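Stastodex course notes, unit 2: collecting demonstrations
2020-03-01

Okay, so last time I went on and on about models, and now we get to the part that eats your afternoons: gathering the examples. For the Vonska assignment each group hands in 200 demos. My own first batch had 37, and I threw out 18 of them (ouch!). 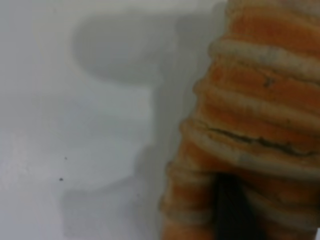 Wrist views are what your policy leans on in the last bit of a reach, so go through them before you go through anything else. Soft things are tricky up close. With orange and cream stripes filling the right side and the knit gone a little blurry, I'd still keep a view like that, but please tag it "soft focus" in your log so we can sort on it later.

The fixed view gives you the layout. Move the roll and the basket between episodes, turn them too, and write down the start positions!
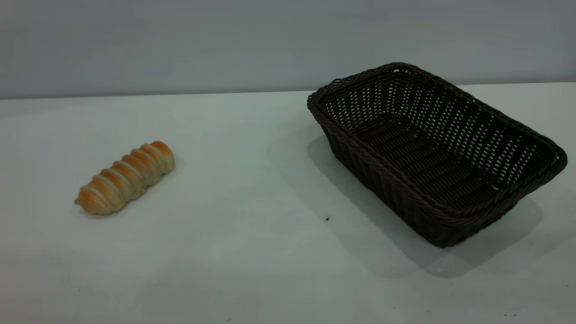
Trerkby group asked whether failed grasps should be deleted right away, and added that their disk was filling up fast. Please don't! Mark them as failed and keep them in a separate folder, we'll want them in unit 3. If space is the trouble, come talk to me and I'll move your older episodes to the course drive.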